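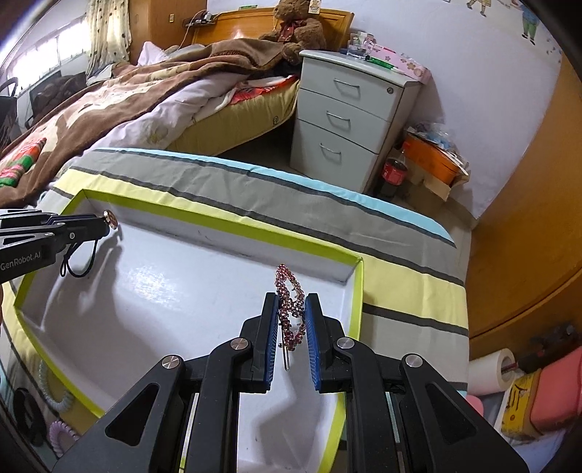
February, bench notes, hair accessories. Started on the box Gunhild Frandsen brought over from the Flirbridge shop, returned stock and old samples mixed together. The plan is to grade it into keep, repair and strip for parts, and to work out a storage layout that doesn't wreck the beaded pieces. Beaded clips are the slow ones. The openwork clip in pink, burgundy and clear faceted beads is typical: long and narrow, loops meeting near the middle, thin gold-toned metal prong underneath. All the interest is in the beadwork and all the trouble is in the join between the beads and the metal, so that's where I look first. Using the white-lined box lid with the lime-green edges as the sorting tray, on top of the striped cloth. Coiled ties stay outside the lid on the cloth, otherwise they end up in with the beads and the prongs catch in them.

Checks for each clip, same order every time:
Prong straight, no burr at the tip (run it over a bit of old tights).
Wire ends tucked in at the back.
Beads: chips, missing ones, any that turn freely when the neighbours don't.
Shape. Loops should sit flat when the clip is laid face up.

Burrs come off with the fine file, four or five strokes, then the tights again. Anything with a wire end sticking out goes to repair even if the rest is perfect. Gunhild had two complaints last year about scratched scalps and doesn't want a third.

Bead wire. We have two reels, the 0.3 from Pollitz and the unlabelled one Hjalti Ravn found in the drawer. The unlabelled one kinks if you look at it wrong. Used it on a blue flower clip first thing and had to redo the whole outer petal with the Pollitz. Please don't put it back in the drawer, I've taped a note on it. Reordered bead wire and the 4 mm faceted rounds, 500 to the bag, clear only. Burgundy is out of stock until next month and I'd sooner wait than match it with the brownish ones from the Grudamer lot, which look fine under the lamp and wrong by the window.

Glue: tried a dab on two loose crossings and left them over lunch. Held, but it dries with a shine that shows through clear beads. Use it on the back only, and not at all on the openwork shapes where you can see through to the other side.

Storage. Seo-ah Cheon's idea was cards with a slot cut in them, prong through the slot, beads facing out. Tested with scrap card, 70 mm wide. Works for the narrow clips. The wide ones tip forward and hang off the card, so those need a second slot or just a shallow compartment each. The shallow boxes take 18 cards standing up before they start to press on each other. Could force in more but the beads rub.

Coiled ties: sort by colour, no card, straight into a bag. Stretched ones go in hot water from the kettle for a minute and they pull back in most of the way. Did a handful. One lost its colour a bit, a dark red. Keep the dark ones separate in the water.

Fabric loops and scrunchies not started. Poul Thorlacius wants the Vũ samples kept together whatever state they're in, so don't grade those, just put the lot in one bag with his name on it.

Left to do:
— file tips on the second half of the clips
— cut proper cards, ask Seo-ah which stock she used
— find the lid for the bead tin
— ring Gunhild about whether she wants the strip parts back

Stopped at 16.40, light going.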